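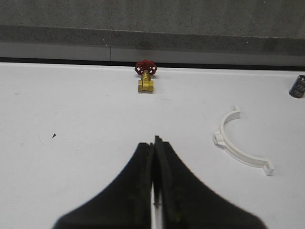

Vol. 76, p. 1225

3.2 Storage loss and tub fit

Grain moth and damp were the two main causes of loss in the Csizmadia stores, and damp was the worse one by far. Households kept flour and dried beans in whatever they had – paper sacks, old tins, tubs from the Neltari co-op. The sacks did poorly in July, as expected. The tins were mixed. For the tubs we had less to go on, so most of this section is about them.

We weighed 1000 g of flour into each tub at the start and again at the end of the month. Room humidity was logged but the logger in the second store failed twice, so those readings are left out of Table 4. Weight gain was small in tubs kept off the floor. Tubs on bare concrete gained more, even with the same type of closure.

Figure 2. Round white plastic part with raised rim and tabs. 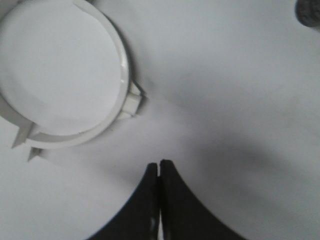 Damp gets into a tub mostly at the rim, less through the wall. Earlier work on this looked at wall thickness only and we think that was a mistake. A tight seat all the way round matters more. Small tabs sticking out from a raised rim, as in Figure 2, give the thumb something to push on, but flour dust can collect next to them and is easily missed in cleaning. Households that wiped the rim before closing had less caking. Wiping was self-reported, so treat this with care. Umum and Hosex tubs did not differ here.

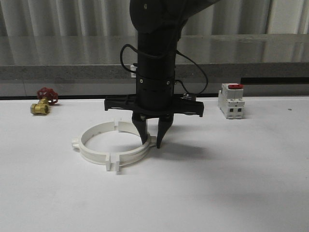
3.3 Insect counts

Traps were set in both stores and emptied once a week. Counts were low untill the second week, then rose fast near the sacks. Roughly 2000 moths in all, most of them from the first store.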